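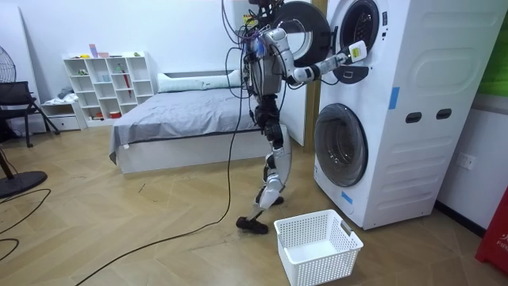
Laundry corner, three months later (a thread)

1/ Many of you asked me how we live with the stacked laundry, the one with two round doors, one over the other. I promised to write about it in December and now I am finally doing it. It is a long thread, so please take some tea.

2/ First, the reason. Our old washer was wide and the dryer stood next to it, and together they ate the whole wall. With the two round doors in one white tower, we got back enough floor for a basket and for a person to turn around with a sheet in the arms.

3/ The upper door is the one we open most. It swings to the left. Please check this before you decide on your wall! I did not check. I was lucky that our left side is free. My cousin Hằng Hà has a shelf on the left and she had to move the shelf.

4/ The height is good for the back and less good for the short people in the family. I am 152 cm. I can reach the upper drum without a stool, but for a single sock at the very back I must stand on my toes.

5/ After each use I wipe the black rubber ring with a dry cloth. I pull the rubber a little with one finger and go all the way along inside the fold. You would be surprised how much lint and hair is hiding there. Once I found a hair clip and a coin.

6/ Then I leave the upper door open until the evening. I used to close it immediately, for the beauty of the room, and after two weeks there was a smell like an old towel. With the open door the smell went away and it did not come back.

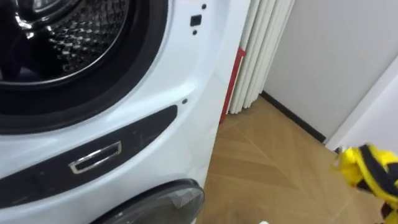
Shuzhen Yu wrote to me under the last post that she also wipes the steel edge of the drum, where it meets the rubber, and that a thin gray line of soap comes off on the cloth every time. I tried it the same evening and she is right. Thank you, Shuzhen! I am adding it to my routine.

7/ About soap. I used too much for years. The cap of my bottle looks small, but it is made for a very full drum. Now I fill it only to the first line, and the towels are softer than before. I buy Feno without perfume, because my son's skin becomes red from the perfumed one.

8/ How I sort: dark clothes on Monday, towels and bedding when the basket is full, everything else when somebody complains. I tried a system with 3 baskets. It was a good system, but we had no place to walk.

9/ Now we have one white plastic basket on the floor beside the tower. I put it close to the machine, so what falls from my hands falls into the basket and I don't have to pick it up from the floor.

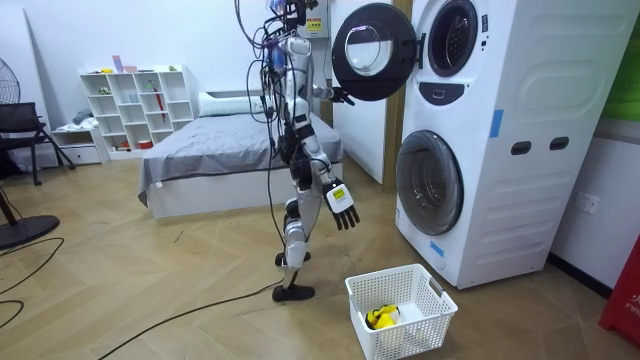
10/ The floor is the part I worry about. Light wood is beautiful and it does not forgive water. I keep an old towel ready, and when I take out something heavy, I put the towel under my feet first. So far no dark spots on the boards.

11/ Please look inside both drums before you close the doors. In our house the small things stay behind: baby socks, a cleaning cloth, one glove. A glove that goes through two more washes is a glove for a doll.

12/ For the outside I use only a soft damp cloth. The white parts are easy. The black parts show every finger, so I do them last with the dry side of the cloth. The tinted lower door I clean when guests are coming.
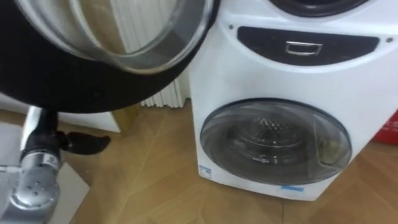

Upper door open, lower door closed: the usual look of our laundry corner.

13/ Ridwan Raju asked what I would do differently. I would measure with the door open, and I would buy a lower basket. Mine is fine, but I bend over its edge up to 26 times for one load of small clothes. Yes, I counted one time, I was bored.

14/ Next week I will write about drying wool sweaters flat when you don't have a free table. If you have a good method, please send it to me before that, my method is the bed and my husband is not happy with it.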